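Hillik home visit, quick notes

Got in just past noon, Geeta Shukla waving from the door. Tea first, then stairs — 40 of them, I'm told. Folding went on in the bedroom, a big sheet of cardboard on the bed for a table. Smart idea, nice and flat. Maroon shirt was the star. Good light from the window, pink curtain, plaid shirt up on the wall. Could of stayed all afternoon.

The maroon one, on the cardboard:
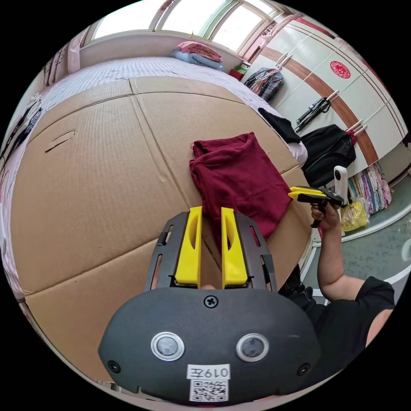
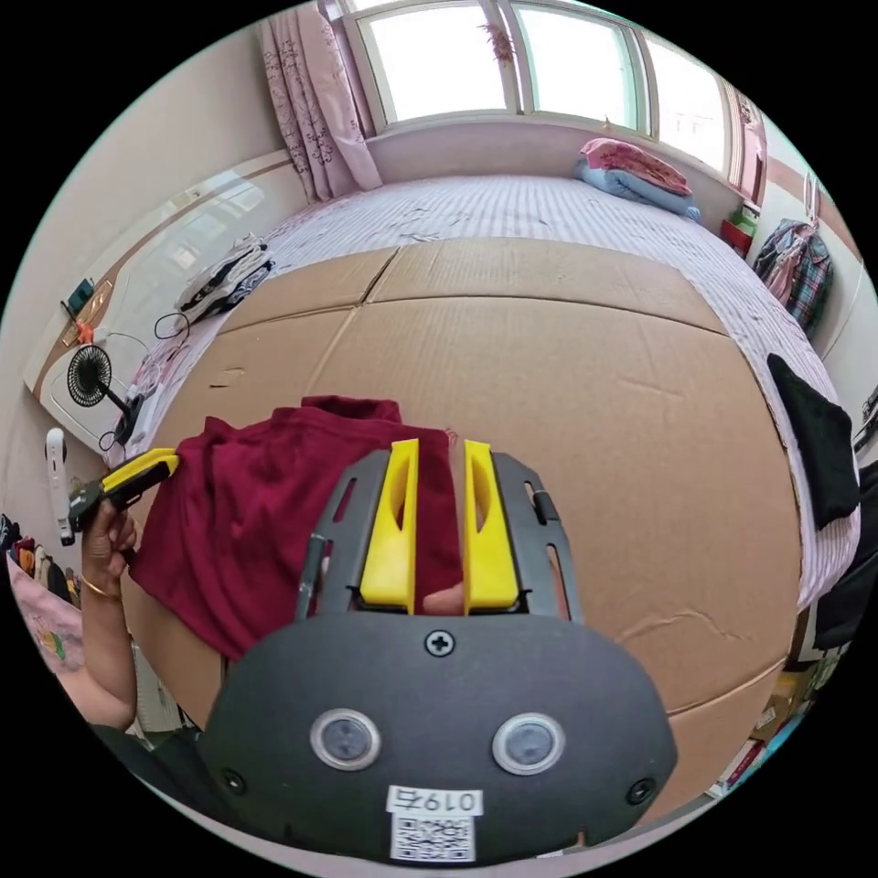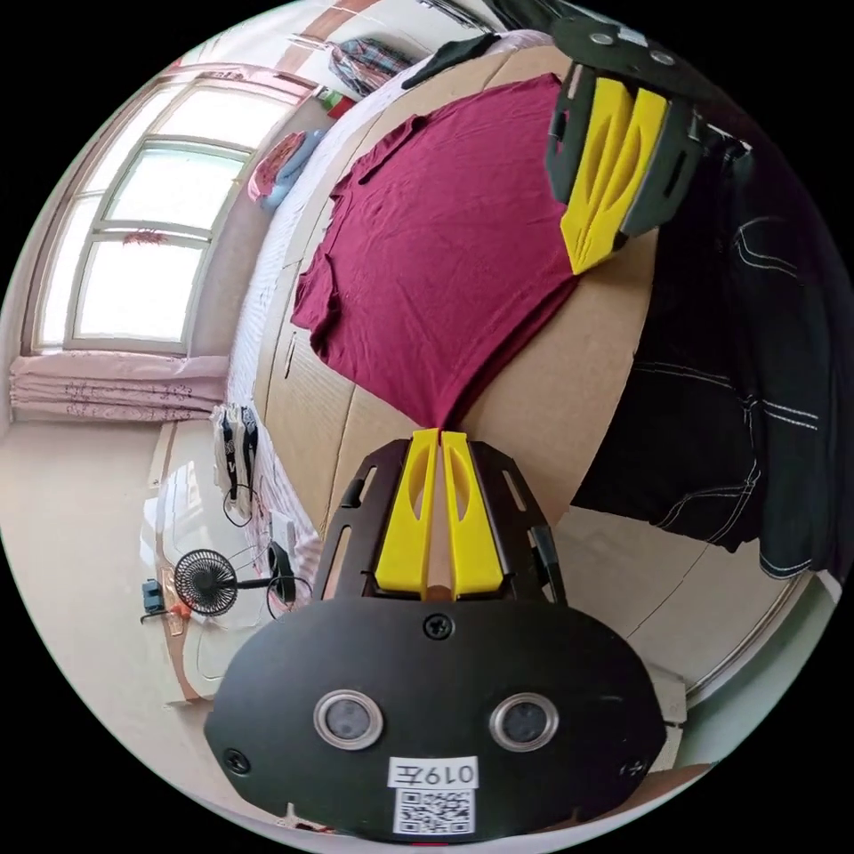
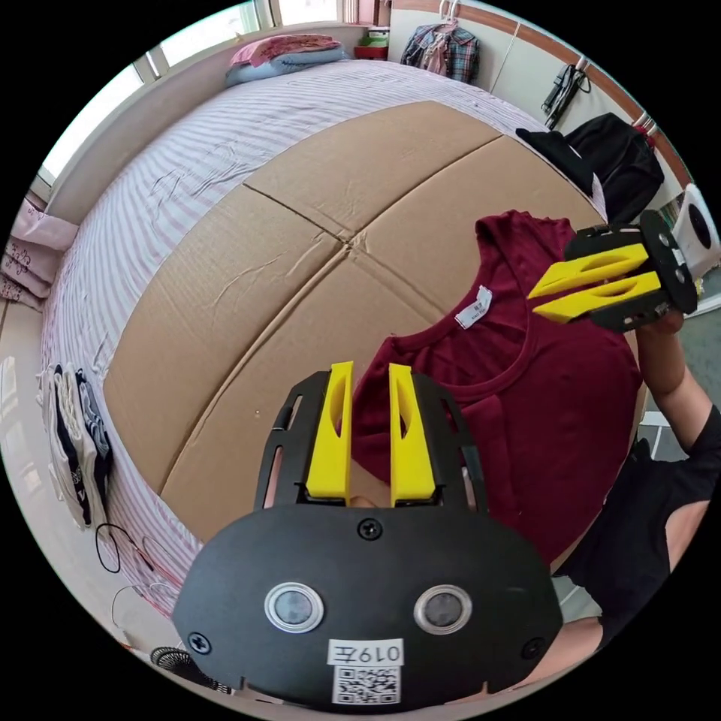 Getting there

Bus 414 from Vingate, get off at Heffernan. Bring change, teh driver wont break a bill. Last one back leaves before dark — ask.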